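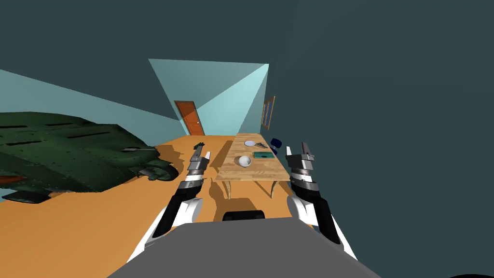 オレンジ一色の床と、横倒しになった濃い緑の装甲車両（CG）

趣味部屋の床を思いきってオレンジに塗りたいのですが、落ち着かない部屋になるでしょうか

Lizeth Henao

こんにちは。いつも皆さんのやりとりを楽しく読ませてもらっています。自分で書きこむのは初めてなので、読みにくいところがあったらごめんなさい。

家の離れに、以前は物置にしていた12畳の部屋があります。片づけが終わったので、そこを趣味の部屋にしようと思っています。私は布小物を作るのが好きで、夫は戦車や古いトラックのプラモデルを作ります。上の子はその横で宿題をしたり本を読んだりする予定ですが、たぶんお菓子を食べるだけの部屋になる気がします（笑）。

床は板張りで、昔に塗ったらしい茶色のニスがところどころはげています。張り替えるほどのお金はかけたくないので、自分たちで塗ってしまおうという話になりました。それで色をどうするかなのですが、家族で色見本を見ていたら、全員が同じところで手を止めたのが、かなり濃いオレンジだったんです。夕焼けというより、にんじんに近いような、はっきりした色です。普段はあまり意見が合わない家族なので、私はもうそれだけで嬉しくなってしまって、その日のうちに買いに行きそうになりました。

でも一晩たつと、だんだん心配になってきました。母に話したら「目が疲れて一時間もいられないよ」と言われ、妹には「毎日お祭りみたいでいいじゃない」と言われ、どちらもそれらしく聞こえてしまって決められません。

伺いたいのは次のようなことです。まず、床全体を強い色にした部屋で、細かい手仕事をするのは実際のところどうなのか。布の色や塗料の色が違って見えたりしないでしょうか。それから、古いニスはどこまで落とせばいいのか。全部はがすとなると気が遠くなります。最後に、壁は今のところ白っぽいクロスですが、そのままで合うのかどうか。

窓は北向きがひとつで、昼間でも少し暗めの部屋です。暗いからこそ明るい床にしたい、という気持ちもあります。塗料はRemenという床用の水性のものを考えています。使ったことのある方がいらしたら、それも教えていただけると助かります。

長くなってしまいました。よろしくお願いします。

Haoran Mao

Lizethさん、はじめまして。家族全員の意見がそろったというお話、読んでいてこちらまで嬉しくなりました。それだけでもう半分は決まりのような気がしますが、せっかくなので私の経験を書かせてください。私も長くなる方なので、お茶でも飲みながらどうぞ。

私は数年前に、水彩画を描く部屋の床をからし色に塗りました。オレンジよりはおとなしい色ですが、それでも塗った直後は「やってしまった」と思いました。缶のふたについた色と、床いっぱいに広がった色はまるで別物です。色は面積が大きくなると鮮やかに、明るく感じられるものなので、色見本で「ちょうどいい」と思った色は、床にするとひと回り強くなると思っておいた方がいいです。見本帳で一段か二段くすんだ色を選ぶと、塗り上がったときに頭の中の色に近くなります。

手仕事への影響ですが、これはあります。床に当たった光がはね返って、机の裏側や壁の下の方、それに白い布がほんのり温かい色に染まります。私の場合は白い紙が少し黄色く見えて、最初のうちは空の青を濃く塗りすぎていました。対策は難しくなくて、作業机の下とまわりに灰色か生成りのラグを一枚敷くことと、手元に昼白色のスタンドを置くことです。この両方をやってからは、気になることがほとんどなくなりました。ご主人の模型も、塗装をするなら手元灯はぜひ良いものにしてあげてください。濃い緑や焦げ茶のような暗い色は、まわりの色にひっぱられて濁って見えやすいです。

目が疲れるかどうかは、どちらを向いて座るかでかなり変わります。椅子に座って壁の方を向けば、床は視界の端にしか入りません。部屋の真ん中を向いて座ると、ずっと床を見ていることになります。私は机を壁に寄せました。休憩のときに振り返ると明るい床がぱっと目に入って、それはそれで気分が変わっていいものですよ。

次に古いニスの話です。全部はがす必要はありません。浮いているところ、爪でひっかいて取れるところはスクレーパーで落として、残っているところはつやが消えるまで紙やすりをかけます。いきなり細かいものを使うと日が暮れるので、最初は粗めで段差をならし、最後に細かめで整えるといいです。そのあとの粉の掃除が、私はいちばん大事だと思っています。掃除機をかけて、固くしぼった雑巾で拭いて、乾いたらもう一度拭いてください。私はここを急いだせいで、ドアの前のところだけざらざらの床になりました。今でも靴下で歩くたびに思い出します。

それと、古い塗膜には今では使われない成分が入っていることもあります。いつ塗られたものか分からないなら、やすりをかける前にお店か専門の方に見てもらって、大丈夫となってから始めてください。作業中はお子さんを部屋に入れず、防じんマスクもつけましょう。

下塗りは省かないでくださいね。茶色の上にオレンジをそのまま塗ると、沈んだれんが色になります。白い下塗り材を入れて、それから上塗りを2回。塗る順番は、奥の隅から始めて出口に向かってさがってくるだけですが、私の友人は夢中になって窓際に取り残され、そのまま夕方まで本を読んでいました。

Remenは私は使ったことがないので、どなたか分かる方にお任せします。壁は白のままでまったく問題ないと思います。むしろ塗ってしばらく暮らしてみて、それから考えても遅くないです。楽しい部屋になりますように！

Cletus Hutchins

Remen使いました。うちは廊下です。

のびはいいです。においも弱いです。ただ乾くのが早いので、はけを戻すと跡が残ります。一方向にさっと塗って、触らないこと。

小さい缶が近所のNogueiraで1,370円でした。まずそれを買って、余った板に塗ってみればいいんじゃないですかね。その板を床に置いて朝と夜に見れば、ここで聞くより早いです。

塗りの間に800番を軽くかけるとつるつるになりますが、つるつるにしすぎると滑ります。うちは犬が曲がりきれずに壁に当たるので、やらない方がよかったです。犬は元気です。

Luana Conceição

もうすてきなお答えがついていますが、北向きの部屋と聞いて、どうしても書きたくなってしまいました。うちの縫い物部屋も北向きなんです。

北の窓から入る光は一日を通して変わり方がゆるやかで、少し青みがかっています。昔から絵を描く人が北向きの部屋を好んだのも、光が安定しているからだと聞きます。だから手仕事にはとても良い部屋をお持ちなんですよ。ただ、冬はどうしても寒々しく見えますよね。私は床を赤みのあるテラコッタ色にしたのですが、11月の終わりごろの、午後三時を過ぎてもうすぐ電気をつけようかなという時間が、いちばん好きになりました。前は気がめいる時間だったのに、床の色ひとつでこうも違うものかと思います。

お母さまのご心配も分かります。うちの母も見に来たときには黙りこんでいました。でもお茶を出したらそのまま夕飯どきまで座っていましたので、居心地は悪くなかったのだと思うことにしています。

少しだけHaoranさんと違う意見を書かせてください。壁のことです。白でも合いますが、真っ白に近いクロスだと、床との境目がくっきりしすぎて、床だけが浮いて見えることがあります。張り替えなくても、幅木を床と同じ色か、少し暗い茶色で塗ると、境目がやわらぎます。うちは幅木を焦げ茶にしました。掃除機がぶつかった傷も目立たなくなって、思わぬおまけでした。もしクロスを替える機会があれば、ごく薄いグレーや、青みをほんの少し含んだ白がオレンジを落ち着かせてくれます。クリーム色は優しいのですが、床の照り返しと重なって、部屋全体がかぼちゃのスープのようになりがちです（それがお好きなら、ぜひ！）。

それから、縫い物をなさるなら、糸くずの話も。無地の濃い色の床は、糸くずもほこりもよく見えます。黒い糸も白い糸も見えます。私はこれを長所だと思っていて、落とした待ち針がすぐ見つかるのは本当にありがたいです。前の木目の床では、足の裏で見つけていましたから。ご主人の模型の小さな部品も、きっと探しやすくなりますよ。ただしオレンジ色の部品だけは、どうかお気をつけて。

家具は、色よりも脚を見てあげてください。床が主役になる部屋では、脚が細くて床がよく見える家具だとすっきりしますし、どっしりした箱のような棚を置くと、その影まで濃く感じられます。うちは大きな裁断台の下がずっと暗くて、そこだけ別の床のようでした。台を窓の方に少し寄せて、反対側の棚の上に小さな明かりを置いたら、影がやわらかくなりました。家具にはフェルトを貼るのもお忘れなく。塗った床は、動かせるようになってもまだ中までは固まっていないので、重いものを引きずると線がつきます。缶に書いてある日数より、少し余分に待ってあげると安心です。

最後にもうひとつ。Cletusさんのおっしゃる試し塗りの板は、私も大賛成です。できれば大きめの板にして、その上にいつもお使いの布を広げてみてください。紺や緑の布は床に映えて、作るのが楽しくなります。ピンクは少しけんかをするかもしれません。うちではピンクの布を裁つときだけ、古いシーツを床に敷いています。

塗り上がったら、ぜひまたここで様子を聞かせてくださいね。

Lizeth Henao

皆さん、こんなに丁寧にありがとうございます。夫にも読んで聞かせました。オレンジ色の部品のところで、夫が真顔で「それは困る」と言っていました。

まずは小さい缶を買って、物置に残っていた棚板に下塗りからやってみます。ニスのことも、お店で見てもらってから始めることにしました。色は、にんじんより一段くすませた方も並べて塗ってみるつもりです。幅木はまったく頭になかったので、焦げ茶の色見本ももらってきます。母にはまだ言っていません。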